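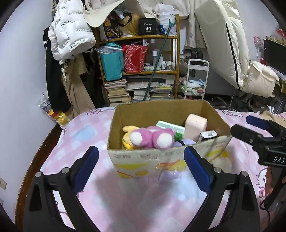

The seek times on the archive drive had been getting worse since May, so I finally sat down and moved everything off it. The drive holds my scanned family papers, 2,000 files give or take the duplicates, in a folder tree that I started in college and never fixed. Most of the names are whatever the scanner assigned. A few are worse, because I renamed them by hand late at night.

Copying was the easy part. I used rsync with the checksum flag on, let it run overnight, then ran it a second time as a dry run to see whether it wanted to transfer anything else. It wanted to transfer 3 files. All of them were in the Umandale folder and all of them had a trailing space in the name. The target file system stored them fine, but the Clenby sync client I run on top of it strips trailing whitespace without logging it. I renamed the files and turned the client off until the job was done.

### Renaming

The scheme I settled on is year, then surname, then a short subject, all lowercase with hyphens. Unknown years get four zeros, so they sort to the top where I have to look at them. I considered putting the location first. Rutilio Ledesma keeps his archive that way and it works for him, but his family stayed in one county and mine moved every few years.

Accented letters were a problem. My grandmother's side is Perić, and the last letter can be stored as one code point or as a plain c followed by a combining accent. The two look identical on screen and compare as different strings. My old Mac wrote one form, the Linux box wrote the other, and I ended up with 2 folders of the same name sitting next to each other. I normalized everything to the composed form (NFC) with a short Python script and merged the folders. If you do this, check for collisions before you write anything. Mine overwrote a scan of a ship's manifest on the first pass and I had to pull it back from the old drive.

### Scan settings

I had been scanning letters at 600 dpi in color as uncompressed TIFF. For a typed page this is a waste. I rescanned a handful at 300 dpi grayscale and could not tell them apart at normal reading size. Pencil is different. Faint pencil on yellowed paper loses contrast in grayscale and I still do those in color at the higher setting. Photos stay at 600.

The Brikcombe letters are all pencil, so that folder is now larger than the rest of the correspondence put together.

### Verification

I generate a SHA-256 manifest for each top-level folder and keep it in the folder's parent. A cron job picks 100 files at 4 in the morning and compares them against the manifest. A full pass takes under a month. I could check all of it nightly, but the drive is in a room where somebody sleeps and it is loud on long reads.

Still to do: the negatives, which need a holder I don't own, and the dates on the postcards. Several have legible postmarks that I ignored the first time through. I also need a better way to record who is in a group photo. Right now it's a text file with the same base name as the image, rows listed left to right starting from the back.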